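Homekeeping Board > Storage and Sorting > Spare keys, what do you keep them on?

keto_bench
Posted 24/06/2021

I have been sorting out the keys for a house and two outbuildings and have got as far as the rings. Most of what I own for hanging keys is the plastic tag sort, which snap. I have gone over to a flat metal plate that takes split rings, so each key can come off by itself. Views welcome on whether to stick with it.
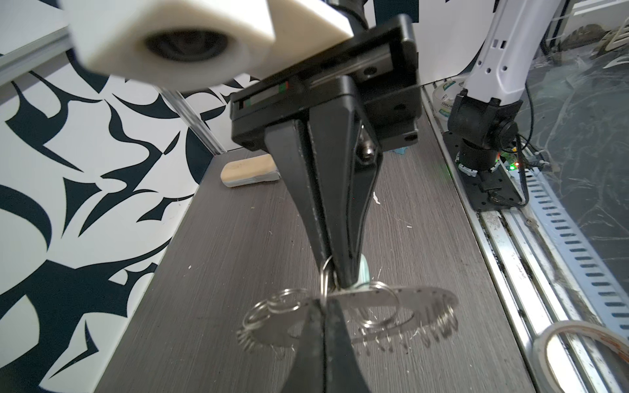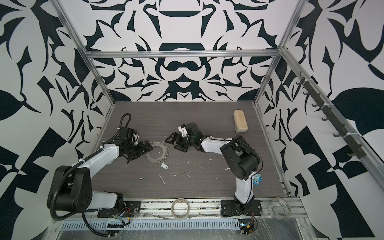
Re: Spare keys, what do you keep them on?
marlpit

I had something like it for years. The plate is fine. The trouble is the split rings. Cheap ones open up after a few months and then you find a key in the bottom of a coat pocket. Buy decent steel ones and throw the free ones away.

Re: Spare keys, what do you keep them on?
Tiburcio Montes

I'd go the other way and drop the plate altogether. One hook per key, screwed to a board inside a cupboard door, label above each hook. You can see at a glance which one is missing. With everything on one piece of metal, you take the lot to the shed when all you wanted was the shed key.

Re: Spare keys, what do you keep them on?
keto_bench

I don't want hooks. I had a board in the last house and the keys never went back on it. They went on the windowsill.

Re: Spare keys, what do you keep them on?
Tiburcio Montes

That would happen with a plate as well.

Re: Spare keys, what do you keep them on?
oldfield_jan

What's the pale green bit in the first picture? If it's a tag I'd do one colour per building. I use green for garden, red for front door, and the rest have a dab of nail varnish on the head of the key. Lasts a couple of years before it wants doing again. Clean the key with a bit of white spirit first or it peels.

Re: Spare keys, what do you keep them on?
keto_bench

Yes, a tag. Colour per building is a good idea, I was going to write on them and my writing is terrible.

Re: Spare keys, what do you keep them on?
marlpit

Don't write the address on whatever you do. Or "front door".

Re: Spare keys, what do you keep them on?
p_grigaite

I look after keys for 18 holiday lets and we use numbers only, with the list kept in a different building. Colours ran out very quickly for us. For one house they would do.

On split rings, I agree with marlpit. Also get a size that suits the key. A big ring on a small plate swings about and catches on its neighbour, and then you are picking them apart with your thumbnail in the rain. To open a stiff one, use a staple remover. It saves your nails.

Priit

Re: Spare keys, what do you keep them on?
oldfield_jan

Staple remover, thank you. I have been using a butter knife and have the scar.

Re: Spare keys, what do you keep them on?
marlpit

Numbers are no good if you lose the list. My father's keys were all numbered and we still have a biscuit tin of them that fit nothing we can find.

Re: Spare keys, what do you keep them on?
keto_bench

I'll keep the plate, buy better rings and go with colours. The padlock key for the back gate can live on its own by the door as it gets used every day. Does anyone know if the nail varnish works on brass?

Re: Spare keys, what do you keep them on?
oldfield_jan

It does on mine. Two thin coats.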